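Nine Rooms on Plendenby Street

Piroska Kerekes took her first tenant on a Sunday in November, before she had finished painting the hallway. He needed a room that night and she had one with a bed in it. He paid for the week in cash and stayed through the spring.

Kerekes, 69, has run the rooming house on Plendenby Street in Menley ever since. It has nine rooms on two floors, a shared kitchen in back, and a porch where smoking is allowed. Most of her tenants have been working men and women who came to town for a job and did not want to sign a lease. Some stay a month. A few have stayed long enough to be listed in the phone book at her address, back when there was a phone book.

"People hear rooming house and they think of a certain kind of place," she said. "My mother lived in one when she first got here. She said it was the cleanest house she ever lived in, including ours."

Kerekes bought the building from a family named Mühlbauer, who had used it as a house for seasonal help from the cannery in Zitirley. The furnace was dead and the back stairs were missing treads. She was working nights at the hospital laundry then and did most of the work herself in the mornings.

"I learned plumbing from the man at the hardware store," she said. "I would bring him the broken part and he would tell me what it was called."

The rules have not changed much. Rent is due Friday. Visitors leave by 10 p.m. Each tenant gets a shelf in the refrigerator and a shelf in the pantry, both labeled. The sponges and cloths by the sink belong to everyone, and whoever cooks wipes down after. Kerekes does the floors herself.

"The kitchen is where you find out who you rented to," she said. "A person can keep his own room any way he likes. I don't go in there. But six people have to make breakfast in that kitchen."
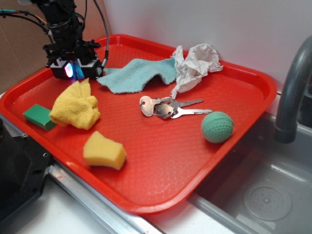
Asking the Right Questions

Kerekes does not run credit checks. She asks where a person works, what hours, and whether they can manage stairs. Then she asks what they usually eat for supper.

"If they say they don't know, I ask again," she said. "I want to know if they cook. I want to know if they fry fish at midnight. It's a fair question."

She charges a deposit of $300, which she returns in cash on the day a tenant leaves, after a look at the room. She said she has kept only two of them. One was for a burned mattress. She would not discuss the other.

The hardest part of the business, she said, is the schedule. Day workers want quiet at nine in the evening. Night workers want quiet at nine in the morning. She puts the night workers upstairs in front, where the street is wide and there is less noise from the kitchen, and she does not vacuum up there before two in the afternoon.

She has had to ask people to leave. She prefers to do it in person and in daylight, at the table, with the deposit already counted out in an envelope.

"I say, this isn't working, and here is your money. Most of them already know. One man thanked me. He said he hadn't liked it here either."

The city has changed its rules for shared housing more than once since she opened. She has added a second exit, hardwired smoke alarms, and a fire door at the top of the stairs that she dislikes because it slams. Her insurance costs more than her heat. There were other rooming houses in Menley when she started, and she used to send people to them when she was full. Those buildings are apartments now, or parking.

"When I'm full I don't have anybody to call," she said. "I write the name down. Usually by the time I have a room they've gone somewhere else."

She keeps the accounts in ledgers, one line per tenant per week, and has never raised the rent on anyone in the middle of a stay. New tenants pay the new rate. This means that two people in matching rooms may pay very different amounts, and she has heard complaints about it at the kitchen table. 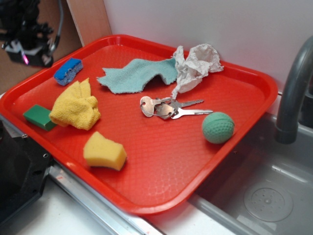
Orest Fedoruk remembers one such argument lasting through most of a winter, and says it ended when the tenant with the cheaper room agreed to shovel the front walk. He says he still thinks the rate should go by the room.

Kerekes disagrees. "I told him a price when he came in," she said. "I'm not going to tell him a different one because somebody moved in across the hall."

She has been asked whether she plans to sell. A buyer came by last year and measured the porch without knocking. Her daughter lives out of state and does not want the building. For now she has all nine rooms rented, and a roofer coming to look at the flashing over the back bedroom.

She got up to check the time. The night workers would be awake soon, and she wanted to get the upstairs hall done before supper.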